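June 11, 2021

Up at six again. Grey to start with and then bright by nine. I had toast standing up, did the bins, and took the car to Lendale for the big shop before the car park filled. It came to 118 pounds, which is more than I meant to spend, but we had run out of nearly everything at once: rice, flour, washing powder, oil, bin bags, the lot.

They have moved the aisles at Lendale again. The noodles are where the cereals were in January and the cereals are by the back wall. I walked past the vinegar twice. No sesame seeds at all, only a gap on the shelf with the price still under it. I will try Wesgate next week, or ask Clotilde to look when she goes in for her glasses.

Put the shopping away when I got in. I took everything off the sauce shelf first and washed it down with hot water and soda, because the bottles had been sticking to it and leaving brown rings. Threw out a jar of mint sauce, two lots of mustard that had gone hard and some curry paste with a date I could not read. Wiped each bottle before it went back. The tall ones are at the back now and the ones I use every day are at the front. Fish sauce is on a saucer in case it leaks, as it did last time and I could smell it for a week.

I have been trying to get the soy sauce straight in my head as well. For years I bought whatever was on offer and put the same one in everything. Clotilde Joly says that is why my fried rice comes out the colour of a fence. Light soy is for salt and taste, dark soy is for colour, and you only want a little of the dark. The Haitian one with the gold label is a light soy, though you would not know it from looking at the bottle.

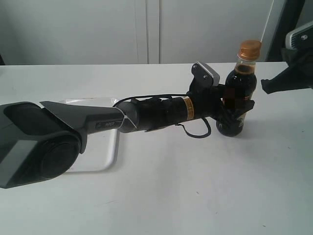
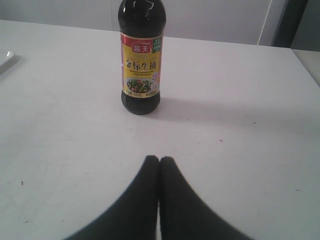 Soy sauce on the white table. The gold label is clearer in the second one.

The characters on the label are 金标生抽. Clotilde wrote them out for me on the back of an envelope with the meaning next to each one, and it comes to gold label light soy sauce. The last two are the ones to look for when shopping, she says, whatever the make. I have copied them into the front of the recipe book so I stop having to ask.

Rang the Modise people at eleven about the cooker hood. Was on hold for 30 minutes and then got cut off. Rang again after lunch and got through to a man who said the filter is still on order. He gave me a reference, 2128, and told me to quote it if I ring back. I expect I will be ringing back. In the meantime I am frying with the window open and the door shut.

Lunch was the end of the soup. Did the ironing in the afternoon with the radio on, all but the sheets. Phoned Mum, who is well, and who has had her hair cut shorter than she wanted. She asked for the rhubarb cake recipe again. I must write it on a card and post it.

Made the greens for supper from the book - garlic first, then the stalks, then the leaves, then a spoonful of light soy at the end with the heat off. It was better than last time. I still put in too much garlic. The rice caught a little on the bottom and the pan is soaking now.

Still to do: sheets, card for Mum, sesame seeds, ring Modise. I also want to find a smaller bottle with a proper pouring top, as the sauce always comes out faster than I want it to. Bed by ten.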